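Home Organization Basics, Unit 2: The Clear Table and the Dish Rack
Notes by Noémi Vass, posted in June

Welcome back! Last time we got as far as drawers, and a lot of you went home and emptied every single one (I read all your notes, and I loved them). Now we move up to the flat surfaces, my favorite part of the whole course.

Start with a bare tabletop. Take everything off, even the things you're sure will go straight back, and put them on the floor or a bed. Wipe with a damp cloth, following the grain if the top has one, then go over it again with a dry cloth. Pale tops are great for this exercise. Bend down until your eyes are nearly level with the surface and look toward the light - smears you'd never notice from above will jump right out.
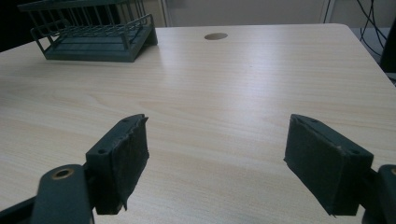
How long should a table stay bare before anything goes back on it?

Overnight is best. By morning you'll know which things you went looking for, and those are the ones that have earned a spot.

Tetsuya Hayashi tried this with his kitchen table and brought back a pepper mill and a pencil. I'm still delighted by that.

Now the rack. A dish rack is a small piece of furniture, and it deserves the same thought you'd give a bookshelf. Three things to settle before you load it:

Place. Set it toward the back of the table so the front half stays free for work. Leave a hand's width at each side. If your table has a cable hole, keep the rack clear of it, and please don't let drips run that way.

Direction. Load from the end farthest from you and work back. Lefties, flip whatever I say about sides!

Height. Tall things go at one end, low things at the other. A tall cup in the middle is a cup you'll knock over with your sleeve.
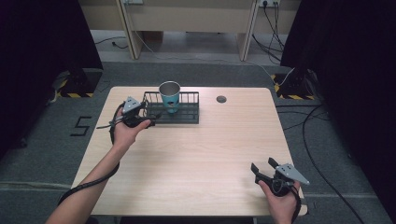
Once the first cup has its place, keep that place. Every cup after it lines up alongside, and plates get the rest of the slots. Meenakshi Semwal asked whether cups should go upside down. For draining, yes, tilted a little so air gets underneath. If the cup is already dry and you're only parking it, right side up is fine, and it's easier to see what's inside.

Practice for next time: clear one table, leave it overnight, then set up a rack and use it for 14 days without moving it. Write down what annoyed you. Atif Jatoi's list from last term ran to 77 lines and it was a joy to read - we'll go through parts of it together.

Bring a cloth.

Questions: leave a note for Noémi Vass at the Lougher course desk, room 548
© Lougher Evening Courses | Back to top

Related notes
Unit 1: Drawers, Top to Bottom
Unit 3: Shelves You Can Reach
Joscha Thiele: Cloths, Sponges and Brushes
Reading list for new students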